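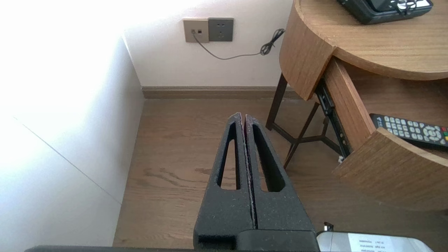 How to set up and tidy a bedside table in a guest room

A bedside table in a guest room has a harder life than the one at home. Each visitor moves things, drops things behind it and leaves something in it. The routine below takes a few minutes and works for a rented flat or a spare room.

What you need

Two cloths (one slightly damp, one dry), a soft brush, a little washing-up liquid and a cotton bud or two. Spare batteries for the remote if you have them.

Step 1. Start with the floor

Look in the corner first. Dust and hair gather where the wall meets the boards. On a wooden floor use the brush and then the damp cloth, wrung out well. Go along the boards, not across them.

Step 2. Clear the top

Take everything off and put it on the bed. Wipe the table with the damp cloth and dry it straight away. If the top has a raised rim, run a cotton bud round the inside edge.

Step 3. Check inside and underneath

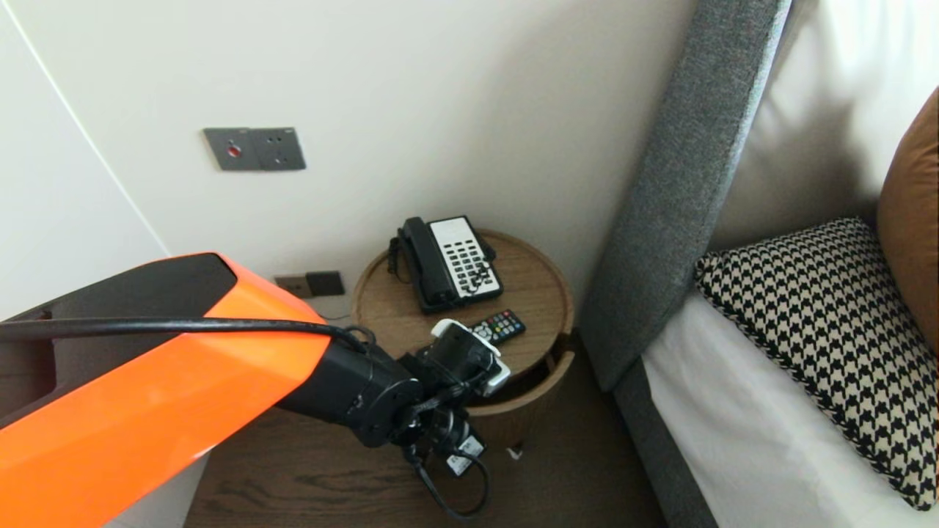
Drum-shaped tables with an open base collect socks, receipts and chargers. Reach right to the back. Keep anything you find in a bag with the room number and the date on it.

Step 4. Put the phone back

A corded phone goes towards the back, with the keypad facing up and easy to read. Wipe the handset and the keys with a barely damp cloth. Let the coiled cord hang freely for a moment so it untwists, then seat the handset properly in the cradle. Lift it once and listen for the tone.

Step 5. Add the remote

The remote goes in front of the phone, on the side nearer the pillow. I lay it at a slight angle, as it is easier to pick up in the dark. Press a couple of buttons to see that the television responds.

Step 6. Look at the wall

Make sure the table isn't blocking a socket. Guests want to charge a phone from bed. Dust wall plates with the dry cloth only, and if there is a button on the plate, find out what it does before you press it.

Leave some of the top empty for a glass and a book. On a small round table that means no lamp and no leaflets.

Comments (2)

Aicha Tawfik
We put the wifi card under the phone and people still ring to ask for it. Might try the drawer.

Gion Thaler
Does the damp cloth leave marks on oiled wood? Ours is pale and shows everything.

Search this site
Enter keyword
Go

Related
Making a bed against a wall
Removing water rings from pale wood
Cleaning a telephone handset
What to leave out for guests in January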